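Coach hosts and trainee drivers wanted for the Pistuvico run

Zalel Coachlines, Graltside depot

Do you like people, long roads and early mornings? We're looking for coach hosts and trainee drivers to join us in June, when the Pistuvico service goes from a summer-only timetable to all year round. It's the biggest change to our timetable since we moved into the Graltside depot, and we're thrilled about it. Our regulars have been asking for a winter service for ages, and now they're getting one!

We run scheduled coaches between Graltside, Kassab and Pistuvico, plus school camps, club trips and the odd wedding. Most of our passengers are locals: students going home, people with hospital appointments in Kassab, grandparents with far too much luggage. Plenty of them know our crews by name, and a few bring baking.

The positions

Coach host (full time or part time)
Trainee coach driver (full time, two places)

You're welcome to apply for both. Several of our drivers started out as hosts, and it's a lovely way to learn the route before you learn the vehicle.

What hosts do

You'll meet passengers at the stop, check tickets, tag bags and help people find their seats. Once we're moving you make the welcome announcement, go through the seat belts and exits, and then spend most of the trip walking up and down the aisle being useful. That might mean finding a blanket, sorting out a charger, or sitting for a few minutes with someone who hasn't travelled alone before.

There's a hot drinks service on every Pistuvico departure, and a light meal on the overnight one. The galley is small and you do need to be tidy in it. We'll teach you how to pour tea on a winding road (go slowly, fill it halfway and wait for the straight bit past the quarry).

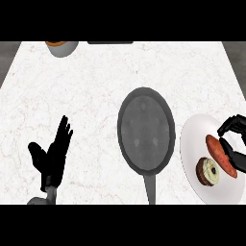
At the far end you'll help unload, walk through the coach for forgotten belongings and write up anything the cleaners or the workshop should know. On the overnight run you stay in Pistuvico until the return departure. We have our own crew flat near the terminal, with a proper bed each, a kitchen and a very good heater.

What trainee drivers do

You'll begin in the yard with one of our driver trainers, getting used to the length of the vehicle, the mirrors and the brakes. From there you go out on the road without passengers, then on the shorter Kassab trips with your trainer beside you. Most trainees need around 14 weeks before they're ready to take a service on their own. If you need longer, you can have longer. We'd much prefer a calm driver in spring to a nervous one in winter.

We pay for your heavy passenger vehicle training and the licence test, and you're on full trainee wages from your first morning. You'll also learn the daily vehicle check, the logbook, fatigue rules, wheelchair lift operation and what to do when the road over the range is closed.

Who we'd love to hear from

You don't need a background in transport. We've had good hosts come from cafes, aged care, primary schools and a shearing shed. What matters most is that you're kind to strangers, you turn up when you say you will, and you can keep your cheer when the coach is running behind and everybody wants to know why.

For hosts we ask that you:

can lift a suitcase into a luggage bay
are comfortable speaking into a microphone
can start as early as 4.30 am or finish after midnight on some shifts
have a current first aid certificate, or are happy to get one with us

For trainee drivers, we also ask for a full car licence, a driving record you're willing to show us, and a medical check, which we'll arrange at the Graltside clinic. Experience with trucks, tractors or horse floats is handy but you won't be marked down without it.

A second language is a real plus on this route. So is knowing the country between here and Pistuvico, as passengers are forever asking about the old railway bridges and the name of that mountain.

Hours and pay

Rosters come out a month ahead. Full-time crew work a mix of day returns and overnights, and you won't be put on more than two overnights in a row. Part-time hosts usually share the weekend and school holiday departures. Swaps are fine as long as the depot office knows before the evening cut-off at 6 pm.

Pay is by the hour, with penalty rates for nights and public holidays and a meal allowance when you're away from home. We supply the uniform, including a decent winter coat and wet weather gear. Boots are up to you, but we'll put money towards them. Crew and their immediate family travel free on any Zalel service with a spare seat, and yes, people do use this for the beach.

About the coaches

The Pistuvico run uses our newer vehicles, with reclining seats, reading lights, a toilet and a wheelchair space near the front door. They're a pleasure to work in, warm in the mornings and surprisingly quiet down the back. The Kassab coaches are older and have a bit more character (you'll get to know the door on the green one). All of them are looked after in our own workshop at Graltside, and our mechanics would like new starters to know that no question about a funny noise is too small.

How to apply

Send us a letter or email telling us a little about yourself, which position you're after and when you could start. One page is plenty. Add a resumé if you have one, and the names of two people we could ring. Please put reference 3505 at the top so it lands on the right desk.

You can also drop your application in at the depot office in Graltside, open from 7 am, or hand it to any of our crew and they'll bring it back for us. If writing isn't your strong point, come in and tell us in person. We'll put the kettle on and fill in the form together.

Everyone who applies will get an answer. If we think you'd suit, we'll invite you in for a chat and then out on a day return to Kassab, paid, so you can see the work up close and meet the people you'd be working with. Wear something warm and bring lunch, or buy a pie at the Kassab stop like the rest of us.

If you have a disability or a health condition and want to know whether the job could be fitted around it, please get in touch before you rule yourself out. The same goes for parents and carers who can only do certain hours. We've built rosters around school pick-up before and we're glad to do it again.

Applications stay open until all the places are filled.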